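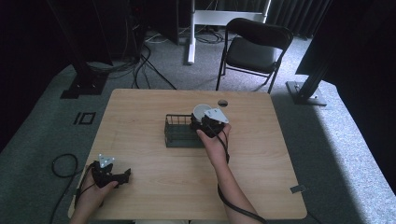

Re: [hillclimb-list] Brake bias on the Zerstead cars

November 28, 2023

On the list, the Sumberg team wrote:

> We ran the Zerstead at the August meeting with the new front calipers and it locked the rears into the second hairpin on every run. Bias was wound as far forward as the bar allows. Car weighs 400 kg without driver. Has anyone else had this?

Yes, we had the same thing on ours (chassis 318). The bar was fine. The rear master cylinder on the later cars is a size smaller than the one in the build sheet, so you get more line pressure at the back than the sums suggest. Check the casting mark before you buy anything.

We went up a size at the rear and the balance came back to near the middle of the bar. Pedal travel is slightly longer. Negussie have the cylinders in stock, and Drekideo will do the lines if you need new unions.

Two other things to look at while you're in there. The pushrods must be square to the bar with the brakes on, not off. And bleed the rears again after the first run, as ours trapped air at the T-piece.

I can send our pressure readings off-list if they're any use. They were taken with the old pads.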